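Lulon pauses coffee-station robots after grip fault at Drellholm test site
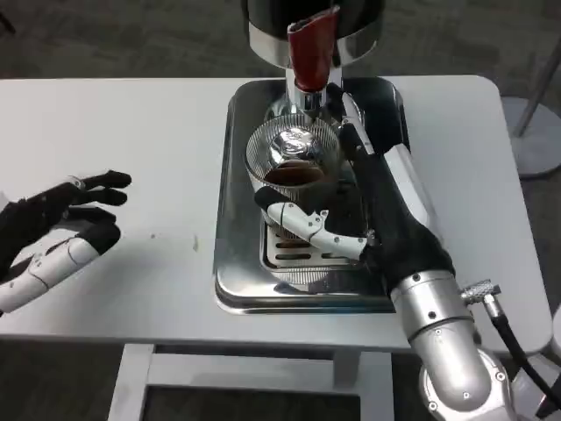 By Rongrong Zheng
Media Contact, Lulon

DRELLHOLM, July 23, 2024 — Lulon has paused all unattended running of its Candier two-handed coffee robot after a fault in the right hand broke a glass during grinder work. No one was hurt. The pause covers all 14 Candier units, at our own site and with customers, and holds until a software fix has been checked and signed off.

Short version for operators: keep the robot off unless a trained person is standing at the stop button. No glassware. More below.

What happened. The unit was on the grinding step, same as any other shift. Right hand holds the cup under the spout, left hand stays open and clear. During the hold, the finger pads kept adding pressure after the cup was already secure. The hand should have leveled off. It didn't, and the glass cracked near the rim. Grounds and glass in the drip tray, some on the table. The operator, Dardo Escobar, hit the stop and the arms froze where they were.

"I heard it before I saw it," Escobar said. "Small tick, then the cup went. I was at arm's length from it, which is closer than I'd like to be next time."

The cause, as far as we know today. One pad sensor on the right hand was reading low. The controller took the low reading as a slipping cup and told the fingers to close more. There is a limit meant to catch this, but it was set for metal cups and was never lowered when the ribbed glass ones came in. So two problems, one on top of the other. The sensor is a part that wears. The limit is our mistake.

Zihan Jiang, who leads hand controls at Lulon, went back through the logs for the unit. Out of 966 holds recorded in July, 3 show the same climb in pressure. Only one ended in breakage. The other two should have raised a warning on the operator screen and did not, becuase the warning was tied to the same limit.

"Those two are the ones that bother me," Jiang said. "We had the data sitting there. Nothing was looking at it."

What we are changing:

Separate grip limits for glass, ceramic and metal. The robot will not start a hold until the cup type has been picked.

A check of each finger pad against the others before every hold. If one pad disagrees, the hand opens slowly onto the tray and the robot stops.

A warning that does not depend on the limit.

A clear shield between the operator side and the grinder. Customers get this at no charge.

The left hand is not affected by the sensor fault, but it runs the same code and will get the same update.

Food safety. All coffee and grounds from the affected station were thrown out and the tray and grate were removed for cleaning. The grinder itself was opened and inspected by Shi, our service partner, and no glass was found inside. It has been kept out of service anyway. Any customer who has had a cup chip or break at a Candier station, even a small chip, even a while ago, should empty the tray, throw out what is in it and call us before grinding again.

Donal Fahy, head of safety at Lulon, made the decision to pause the whole fleet and not only the one unit. "Same hand, same code, same limit on every one of them," he said. "I didn't need a long meeting."

Return to service. No date yet. Supervised running with metal cups is allowed now, at sites where staff have finished the stop-button training. Glass comes back last. Anqi Zhong in customer support is calling every site directly and will set up pad replacements, and sites do not need to do anthing to get on the list.

A full written report will go to customers when the testing is finished — including the log data from the other two holds.

Operators with questions should use the support number on the side of the unit. Press, please go through Rongrong Zheng at the Lulon media office.

About Lulon
Lulon builds two-handed robots for coffee counters and small kitchens. Candier is its coffee station line.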